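Pasex planner and perception: progress report for May
Prepared by Yogesh Pandey for the Ollska programme office

The short version is that the grasp planner works more often than it did and the logging works all the time, so our failures are now beautifully documented. The Khúc replay tool holds 3,530 attempts, all searchable by object, camera and excuse.
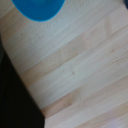
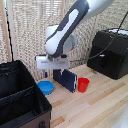
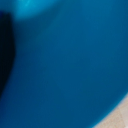 Blue turns up in all three views, to the lasting distress of the colour segmenter.

What did the money buy this period?
Mostly a rewritten segmenter and a planner that gives up sooner. The old version would think for 3,000 milliseconds before proposing something foolish; the new one reaches its decision in 933.

We relabelled 1,543 wrist views by hand, a task I had described in the proposal as "light tidying". The merge with Ergate's control branch is done, apart from the gripper force limits, where their units and ours still disagree.

Next period: settle the units, feed the side view into the planner as a second opinion, and write the user guide promised in the last report and the one before it. No change to the budget is requested.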